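Wodus is looking for a Research and Monitoring Editor for its Middle East diplomacy desk

**Place:** Tillham, with two or three days a week from home possible
**Hours:** full-time, 36 hours per week
**Contract:** one year, with the intention to extend
**Start:** February, or earlier if you are free

Wodus is an independent news monitoring service. We read what is published about diplomatic contacts in the Middle East, in Hebrew, Arabic, Persian, Turkish and the main European languages, and we make from it a daily briefing in English. Our readers are mostly foreign desks of smaller newspapers, university departments, aid organizations and a number of parliamentary offices. At this moment 725 institutions have a subscription. They pay us for being exact, and they write to us quickly when we are not.

The desk for which we search a colleague follows talks and back channels: who met whom, who says that the meeting took place, who denies it, and in which newspaper the first report appeared. A large part of this work is checking how a story changes when it travels from one language to another. A sentence that was careful in Arabic can arrive in English as a firm fact, and after two more translations it has become a quote. We want to catch this before our readers do.

**What you will do**

- Read the morning press in your languages and select the items that belong in the briefing. The first selection must be ready at 8:30 a.m.
- Write short summaries in English, normally between 80 and 150 words, in which every claim has a source.
- Trace reports back to the first publication, and note where later versions differ from it.
- Keep our register of meetings and statements up to date. The register is called Bundivum and it now has 762 open entries, so there is also some old work to clear.
- Answer questions from subscribers about items you have written.
- Take part in the early shift, one week in 4. The early shift begins at 5:45 a.m. and is paid extra.

You will not be asked to write opinion articles. We also do not publish predictions. If you like very much to comment on politics under your own name, this job will probably make you unhappy, and it is better that we say it now.
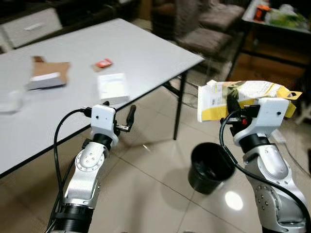
The desk has five people at present. Two of them read Arabic, one reads Hebrew and Turkish, one reads Persian, and the desk editor, Jolien Visser, divides the work and gives the final approval to each briefing. You will report to her. The tone in the team is direct but friendly. Everybody's text is read by a second person, also the text of the desk editor, and corrections are discussed openly – please do not apply if you find this difficult.

**What we ask**

- Very good reading knowledge of Arabic or Hebrew. Knowledge of both is a strong advantage, but it is not a condition.
- Written English at a level where a second reader corrects only small things. You do not have to be a native speaker. Most of us are not.
- At least two years of experience in journalism, translation, archive work, academic research or something close to it.
- A good understanding of the political institutions in the region and of the newspapers that report on them, including who owns them and which side they usually take.
- Patience. Some reports need a whole afternoon before you can say where they come from, and sometimes the answer is that we do not know.

A degree is welcome, but we do not ask for a particular one. One of our best editors was before this a court interpreter.

Because our readers must be able to trust our selection, staff members may not be employed by, or speak for, a political party, a government or a lobby organization. Membership of a party is allowed, but you have to report it to the desk editor. If you are not sure about something in your own situation, ask us before you apply and we will treat the question confidentially.

**What we offer**

- A salary according to scale 4 of our house agreement. The full table is sent to everybody who is invited for a first talk.
- A yearly budget of 2,000 euros for language courses, books or a stay in the region.
- 27 vacation days, and one extra day for each early shift that falls on a public holiday.
- Travel costs by train or bus paid completely.
- A workplace in the Ševčík building, five minutes on foot from Tillham station. There is a quiet floor for people who need to listen to radio or television broadcasts.

**How to apply**

Send us a letter of one page and a résumé of at most two pages. Please add one piece of written work in English. It can be published or not, and it should not be longer than 1,000 words. A photo is not needed, and we ask you to leave out your date of birth.

Candidates who pass the first selection receive a test at home. You get three newspaper reports on the same meeting, in your own language of expertise, and you write one summary of 150 words with notes on the differences. You have three hours for it, at a moment you choose yourself. We pay for the test, also if we do not continue with you.

After the test there are two talks. The first is with Jolien Visser and one member of the desk, by video if you live far away. The second is in Tillham and includes a morning meeting, so that you can see how we work and the team can meet you. We pay the travel costs for this day.

Questions about the work itself can be sent to Jolien Visser through the contact form on our website, with "Diplomacy desk" in the subject line. She normally answers within two working days. Questions about the contract or about moving to Tillham go to the office, by the same form.

We reply to every application, including those we cannot accept. Agencies are kindly asked not to contact us about this position.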